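October, bench notes, helmet-to-car alert unit (Flondia prototype, second board)

Carried on from the last entry. Kári Holst had the receiver wired into the Rornach dash harness by 9.15 am, so we went straight to pairing. Helmet unit paired on the second try. First try dropped out at the handshake, same fault as before, still no idea why. Logged it and moved on.

Firmware is the Nygård build with the longer beacon interval. Battery draw is down, but the first warning comes later than I'd like when the rider approaches from behind a parked vehicle. Ran 215 approaches on the simulator before lunch. Missed alerts: 10. Nearly all of them were in the left-hook case, car turning across the bike lane at low speed. 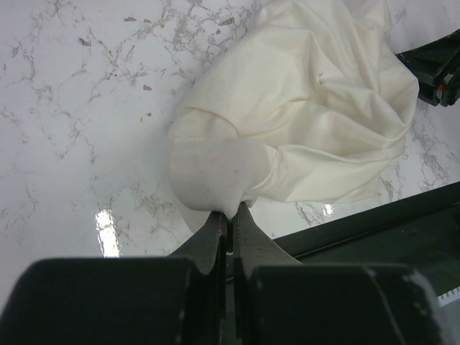

Antenna position

Moved the antenna from the rear cradle to the crown, under the centre vent. Signal through the foam is fine. Signal through a wet liner is the one to watch, so I soaked the liner and repeated the static test at three head angles. Chin down is the worst of them, which makes sense for anyone on drop bars. Steinar Þórarinsdóttir wants the rear cradle kept as a fallback and I've left the pads on the board for it.

Mass of the helmet unit with cell and lead is now 162 g. Too heavy. Most of the excess is in the housing, and Flollum can mould it thinner if we give up the second screw boss.
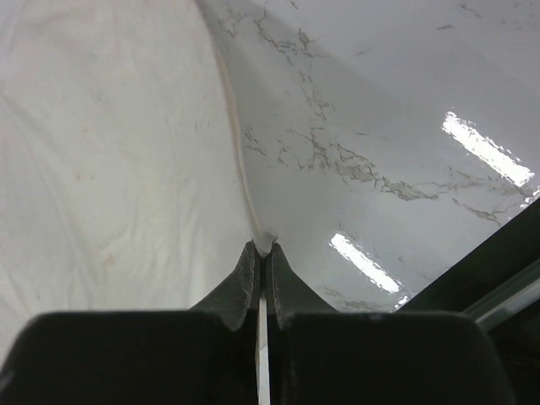
The vibration motor is the other open item. It sits against the forehead band and the rider is meant to feel it before the dash tone sounds in the car. With the cover stitched flat it buzzes well enough on the bench, but Steinar couldn't pick it over chip seal on the ride home. I'm going to try gathering the cover over the motor into a small tight knob, like the white fabric bunched between the fingertips there, so the pressure goes to one spot. Might be uncomfortable after an hour. Kári will wear one and report.

Log file is at 1,588 lines and the timestamps drift against the car side. Need to sync both clocks at power-up.

To do: 
left-hook cases again with the short beacon interval
ask Flollum for a price on the thinner housing
new liner, the old one has gone out of shape
chase the handshake fault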